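FOR IMMEDIATE RELEASE
16 Jun 2023

Clilden Opens Up Its Setup and Service Routine for the Hirklow Two-Arm Cell

STASLEY – Clilden today released the full setup and upkeep routine for Hirklow, its two-arm handling cell for grocery packs. Free to download, no sign-up. Covers first power-on, hand calibration, fingertip pad changes, cable checks, and the simulated bench that every Hirklow job now runs on before the real one moves.

Until now the routine lived in three places: a binder, a shared folder and the head of service lead Hrvoje Krasniqi. Customers had been asking for it in writing. Now they have it.

"Most of the calls we get are small stuff," said Krasniqi. "A pad that's worn on one side. A wrist that was put back a hair off after cleaning. You don't need us on site for that, you need the right page and a hex key."

The biggest change is the order of work. Old routine: mount the arms, run the reach test, then tune the grip on real packs. New routine starts in simulation. Table height and arm bases get measured on the actual cell, typed into the bench model, and the grips are tried there first. Short cans, tall cans, cartons standing or lying down. Only then does anybody switch on the drives. 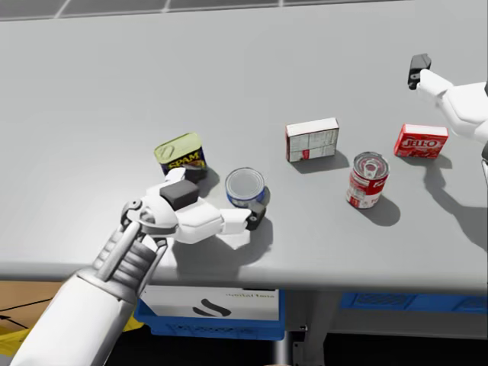 Short cans get their own section. They sit low, the fingers have to come in nearly flat to the table, and a hand that is set too low will scrape. The guide asks for a slow approach with the palm down, first with nothing else near the can, then again with a neighbor pack set close by. If the hand bumps the neighbor, back off and re-enter the wrist offset before going on. Don't fix it by speeding up. (Yes, people do.)

Arm-to-arm clearance comes next. Each arm has a parking pose, and the guide wants both poses checked in the model and again on the floor, at reduced speed, with one person on the stop button. Any time an arm base is unbolted the whole check is done over, even if the bolts went back in the same holes.

Upkeep is broken out by running hours, not by calender date. Fingertip pads: inspect at every shift start, replace both pads on a hand together. Wrist linkages: wipe down, look for play, relube at 1,080 hours. Forearm covers come off at the same stop so the cables can be looked at where they bend. Clilden recommends keeping 12 spare pads per cell, stored flat and out of sunlight.

Repairs a site can do alone are marked "local". Pads, covers, fingertip swaps, the outer wrist cable. Anything inside the wrist housing is marked "return" and goes back to the Stasley shop. Opening the housing on site will not void the service plan, but the arm has to be recalibrated at Stasley before it goes back on line.

The routine was tried out over the spring at Stoyanova, a contract packer running mixed canned goods and boxed desserts. Crew there did a full hand swap from the draft pages, no phone support, and sent back 17 corrections. Most were wording. One was a torque value printed against the wrong screw, now fixed.

"First draft had us taking the cover off twice," said Spyros Obradović, maintenance supervisor at Stoyanova. "We told them. They moved the cable check up and now its one stop. I'd still like bigger type on the wiring page."

Bigger type is coming. Clilden plans an update in September with a reworked wiring section, a laminated card for the shift-start checks, and bench files for pouches and shrink-wrapped trays. Pouches are the hard one – they sag, and the current grip settings are not tuned for them. Sites that need pouches before then should call first.

The bench files load on any cell running Hirklow software version 2 or later. Older cells can use the printed routine as is, but will need a software update for the simulation steps. The update is free under an active service plan. Back up the saved poses before installing; the update does not keep them.

Printed copies ship with all new cells starting this week. Existing customers can ask for one through their usual service contact.

About Clilden
Clilden builds and services handling cells for food packers and small warehouses. Its shop and training floor are in Stasley.

Press and service questions: Hrvoje Krasniqi, Clilden service desk, Stasley

###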